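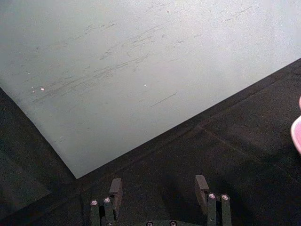

Armont Adult Swim - FAQ

Updated in June. Put this together fast between sessions, so if something's missing email the desk.

Do I have to be fast?

No. You have to be able to swim 2 lengths without stopping, any stroke. That's the whole test. You do it your first night, at the shallow end, takes a minute. If you can't do it yet, go to the learner group (same pool, earlier slot) and come see us later.

Which lane do I get in?

Lane 1 slowest, lane 6 fastest. Start one lower than you think. Moving up is easy. Moving down in the middle of a set is annoying for you and for the people behind you. The coach on deck may move you anyway, don't take it personal.

Which way do we swim?

Counterclockwise, every lane. Keep to the right of the black line. Yes we know the public sessions do it differently in lane 3. Not us.

Somebody keeps touching my feet. What do I do?

They want to pass. Stop at the next wall, tuck into the right corner, let them go, count five seconds, push off. One tap is polite. If it's constant then they should of gone in front at the start of the set, tell the coach.

How do I pass somebody?

Tap once, pass at the wall. No passing down the middle when the lane is full. We've had bumped heads.

How long is a session?

An hour in the water. Doors at 7:30 pm, swimming by 7:45. Warmup is on the whiteboard so just get in and start it, don't wait for people. If you're late, skip the warmup kick and join your lane on the next set.

How far do we go?

Depends on lane. A typical main set in lane 2 is 620 yards, broken up. Upper lanes do a lot more. Everybody finishes at the same time regardless.

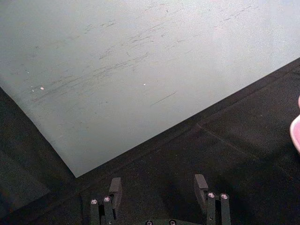
What do I need to bring?

Suit, goggles, towel, water bottle. Cap if your hair goes past your ears (pool rule, not ours). Lock for the locker, the lockers don't have their own anymore.

Fins, pull buoys and boards are in the cage by the diving well. Put them back wet, that's fine, but back in the right bin please. Paddles you bring yourself.

Are watches OK?

Plain ones yes. No big metal bands. They scratch people when lanes are crowded.

Can I wear a snorkel?

Center snorkels yes, during drills and kick. Not in the main set unless you have the lane to yourself.

I can't do flip turns. Problem?

Nope. Open turns all year if you like. Touch, turn, push off, but do it to the left side of the T so the next person has somewhere to land. We run a turns clinic in the fall, sign-up sheet goes on the board.

What does "10 x 50 on 1:10" mean?

Swim 50 yards, ten times, leaving the wall every 1:10. Swim it in a minute and you get ten seconds rest. Swim it in 1:10 and you get none, and you should probably drop a lane. The clock is on the far wall, red hand.

People go five seconds apart. If the first swimmer leaves on the top, you leave on the 5, next person on the 10.
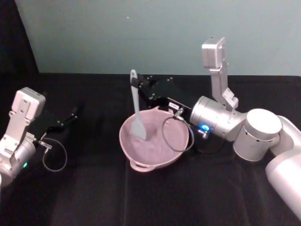 Try to remember which number you left on, you need it for every repeat after that. If you lose track just go when there's a gap and pick it up again. Same thing if you skip one. Everyone skips one now and then.

How much does it cost?

$17 drop-in, pay at the front desk before you change. Monthly pass is cheaper if you come every week, ask for the current price becuase it changes with the pool's season. No refunds for missed nights. First night is free.

Is there an age limit?

18 and up. No upper limit.

What about open water?

Stovura Lake, July and August only, mornings. Bright cap and tow float required, no exceptions. You also need to have done 20 pool sessions with us first, or show us a finish from an open water race.

Do you go to meets?

One. The Kotasska Relays in the spring, very low key, mixed teams, lots of people doing their first race. Sign up early if you want to pick your stroke, late people get butterfly. 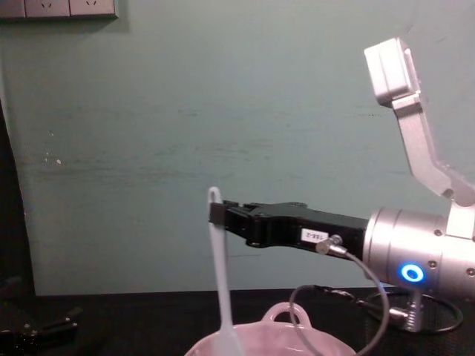

Where do I park?

Abeysekara Street lot, free after 6. Not the front circle, they do tow. Side door locks at 8 so if you're later than that go around to the main entrance and ring.

What if the pool is closed?

Check the recorded line before you leave home. Thunder closes us even though we're indoors. Out of the water for 30 minutes, clock restarts each time, and if we lose more than half the session your drop-in carries over to the next one. Keep the reciept.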